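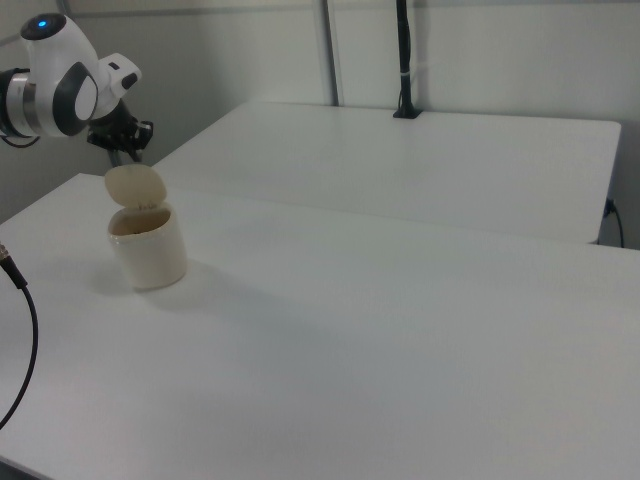 Air is all around you, even though you can't see it. It fills every space that has nothing else in it. A container with its lid flipped open, like the small cream-colored one standing on the white table, has air inside it, and that air mixes freely with the air in the room. Close a lid tightly and the air inside gets cut off from the air outside. People have used that fact for a very long time to keep food from spoiling.

Why does food go stale?

Leave a cracker on a plate overnight and it will be soft by morning. Leave a slice of bread out and it will get hard. Both of these changes are called going stale, but they are different.

The air has water in it. This water is a gas called water vapor. A cracker is very dry, so it soaks up water vapor from the air and loses its crunch. Bread is moist, so it loses water to the air and dries out. The starch in bread also changes as it cools and sits, and that makes it firm. This can happen even inside a bag.

Why does food go bad?

Going bad is different from going stale. Food goes bad when tiny living things grow on it. Some of these are bacteria, which are too small to see without a microscope. Others are molds, which start out tiny but can grow into fuzzy spots you can see. Mold spreads by spores. Spores are like very small seeds, and they float through the air in most homes.

Bacteria and molds need water to grow. That is one reason dry rice can sit on a shelf for months and cooked rice can't. Most of them also grow faster when they are warm. A refrigerator slows them down. Food safety experts say a refrigerator should be at 40 degrees Fahrenheit or colder. A freezer stops nearly all growth, but it does not kill everything, and growth can start again when the food thaws.

What oxygen does

About one-fifth of the air is oxygen. You need it to breathe. Oxygen also reacts with the fats in foods such as nuts, chips and cooking oil. After enough time the fat smells a bit like old paint or crayons. The word for this is rancid. A good lid slows this down by keeping new oxygen from getting in.

Keeping food in the old days

Long ago, people did not have refrigerators. In the farm town of Sarklow, families kept apples and potatoes in cellars dug into the hillside. The ground kept the cellars cool all year. Apples picked in the fall were still being eaten when spring came. Cooks put flour and dried beans in crocks with heavy lids, which kept out mice and beetles as well as damp air.

In Plultodville, near the coast, fish was packed in salt. Salt pulls water out of the fish, and it pulls water out of bacteria too. Sugar works in a similar way, and it helps jam last so long.

Try it yourself

You will need 3 crackers from the same box, a plate, a jar with a tight lid, a small bowl and a damp paper towel.

Put the first cracker on the plate and leave it on the counter. Put the second cracker in the jar and close the lid. Lay the damp paper towel in the bowl, set the third cracker next to it so that they don't touch, and cover the bowl with plastic wrap.

If you start on Saturday morning, check them before bed and again the next day. Snap each cracker in half and listen. Write down which one makes the loudest snap and which one bends. Do not eat the crackers when you are done.

The weather can change your results. In a dry house in winter, the cracker on the plate may stay crisp much longer than it would on a damp summer day.

Words to know

Bacteria: living things made of one cell, too small to see with only your eyes.

Mold: a kind of fungus that grows on food and other damp things.

Rancid: having a bad smell or taste from old fat.

Spore: a tiny cell that can grow into new mold.

Water vapor: water in the form of a gas.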